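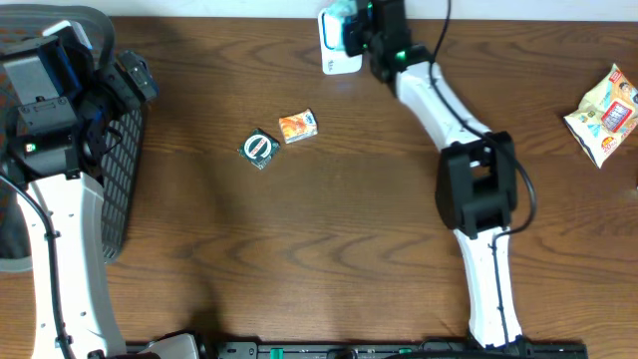

Two arms on a shared rail, with packaged goods on the table.

Search this site Go

How to budget for a two-arm table without fooling yourself

January 26, 2021

Every quote I have read for a bench-top pair starts with the price of the arms and more or less stops there. Ukover does it, Andel does it, and the cheaper sellers do it in bigger type. Treat that number as a deposit.

What follows is the order I now work in. It is slower than filling in the seller's form.

1. Write the job down first. "Pick and place" is a hope. "Move small boxed goods and crinkly bags from the table to a tray" is a job, and it will change what you buy. Stiff boxes are kind to a gripper. Foil bags are not, and the demo you were shown probably used boxes. Ask for the same demo with your own goods, posted to them by you.

2. Price the table. Two arms on one rail need a top that doesn't shift, and room at the sides for the cables to swing out when an elbow bends. Measure with the arms stretched out. The drawing Andel sent us had them folded, and on paper they fitted a desk we could never have used.

3. Price the cables and the grippers as things that wear out. I put in 2 spare cables per arm and one full spare gripper. Srisuk told us this was too cautious. Srisuk also wouldn't put a delivery time for spares in writing, so the line stayed.

4. Count the hours. Setting up took us 10 working days on the Asodora project, against the 5 we had been promised. Someone was paid for all of them. If your budget has no wages in it, it isn't finished.

5. Ask what the software costs in year two. Get the answer by email. "Free for now" goes down as a cost with a question mark beside it.

6. Hold back the second pair. Sellers like to offer a discount on two sets. Run one until April at least, on the real job, and look at how often a person had to step in. We turned the discount down and I would do so again, though it was a decent one.

We use cookies to improve your visit. Accept Manage settings

If the sums still work after all that, place the order, and check the returns terms before you sign.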